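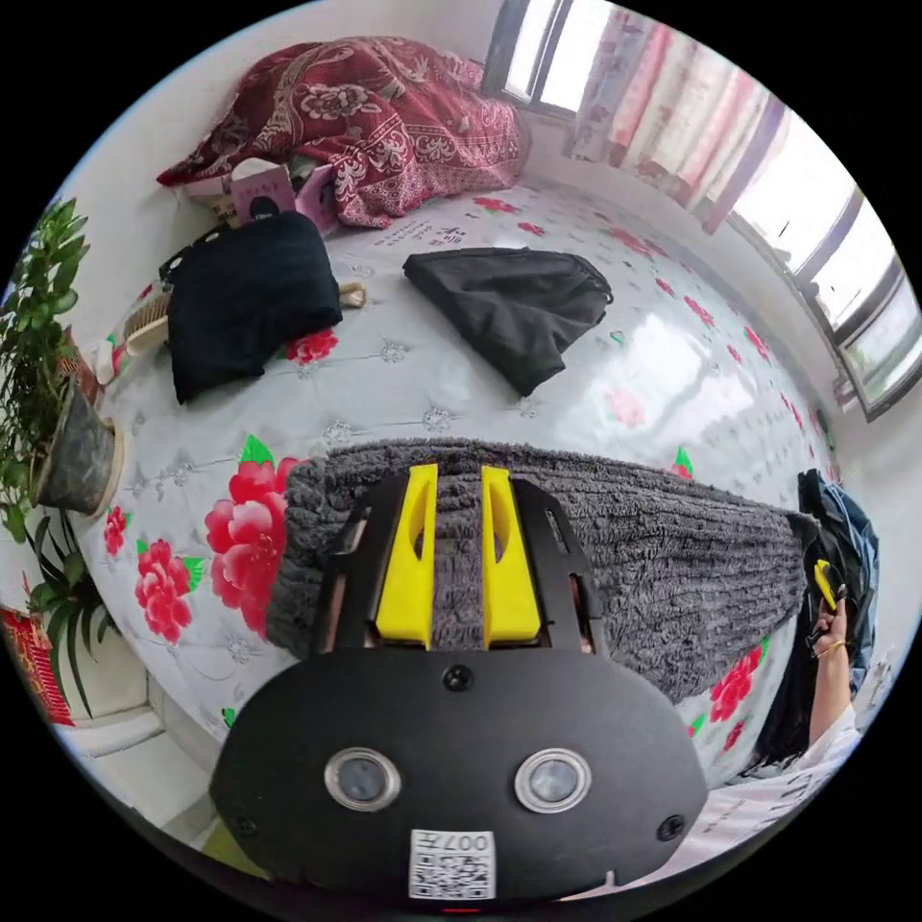
Second mattress topper in two years, so I'm picky now. This one is the Pratum, the 11 pound one, bought after the Stunditel went flat on my side by December. Short version, I like it, I'm keeping it, the corners are annoying. Longer version for whoever is stuck comparing tabs like I was. First thing, don't judge any topper by what you throw over it. A gray shaggy towel like the one on the bed here feels great under your hand and tells you zero about your hips at 3 am. Same goes for the store, where they had everything under plush covers and I came out knowing nothing.

Delivery. Came rolled in plastic, easy to get upstairs alone. Smell — yes, a bit, like a new shower curtain. Window open, gone by the next evening. My sister in law Solange says hers took a week but she keeps the bedroom shut all winter.

Feel. Medium, leaning firm. I sleep on my side mostly and the shoulder is so much better. Lower back, no change, which is fine, it was never bad. Po-yen is heavier than me and sleeps on his back and he says he forgets its there. From him thats praise. Heat is OK. Not cool, whatever the box says. Warmer than bare mattress, nowhere near as bad as the foam one we had at Zusdale.

Corners. Elastic straps, too short for a deep mattress. Two stay put, the other two creep up and by morning theres a ridge near my feet. I sewed on longer elastic from the craft drawer, took an evening, fixed it. Shouldn't have to at this price. Also the strap stitching is thin, one was already coming loose out of the bag.

What goes under it matters more than I thought. If your mattress has a dip the topper will just follow the dip. Check with a broom handle laid across. Adesuwa put the same topper on her old sagging one and hated it, returned it, no trouble with the return she said, just slow.
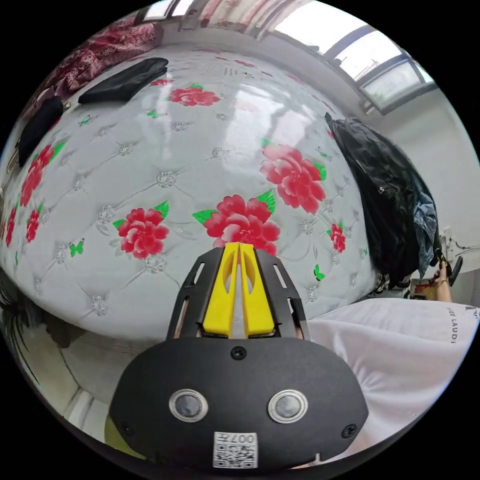 White mattress, red flower print, green butterflies.

Washing. Cover comes off, zipper is cheap but works. Cold, low spin, line dry. Mine shrunk a tiny bit and went back on with some swearing. The inside part is spot clean only so get a protector, any protector, before the first coffee happens.

Would I buy again? Yes on sale. Full price no, the Babalola is nearly the same thing with better straps, Uchenna has it in the guest room and I slept great both nights. Four stars, would be five with decent elastic. Will update if it goes flat like the last one.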